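Every winter somebody in Fliltincombe decides the foxes are starving, and every winter the bowls come out. This year it's a scheme with a name. Dekano, the pet food people on the ring road, are handing out free tins to anyone who promises to feed "their" fox until spring, and 90 households have apparently said yes.

I have my doubts. The fox behind our place looks fine. She's thick in the coat, she's quick, and she ignored half a cheese sandwich in November. 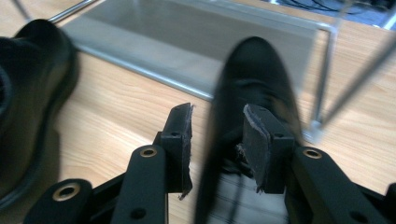 Foxes lose their fear of us quickly once there's a meal in it, and I'm not convinced the people with the tins have thought that through. Osvaldo Tavares, two doors up, has been feeding one for 3 weeks and now it comes into the kitchen. He finds this charming. I'd find it less so. Anything left on the floor is fair game to a fox, and a pair of black shoes like those, down on the pale boards, would be in a flower bed by morning. Leather, rubber, gardening gloves – they'll carry off the lot and chew it.

I put this to Sveva Marchetti, who runs the sign-up table outside Lopes on Saturdays. She told me the tins "take the pressure off" the local hedgehogs. How? She wasn't sure, but it was on the leaflet. I've read the leaflet. It says 2374 tins have gone out so far and doesn't mention a single fox being weighed, looked at or even counted. 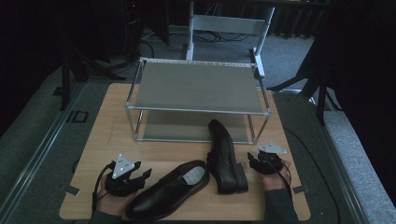 It also says nothing about rats, which like tinned meat every bit as much and don't need to sign up. We had them under the shed in July and it took six visits to get rid of them – I'm not keen to go through that again for the sake of a promotion.

I've written to ask who checked any of this before it started. No reply yet. Our bowl is staying in the cupboard.

Last updated: 2023-01-22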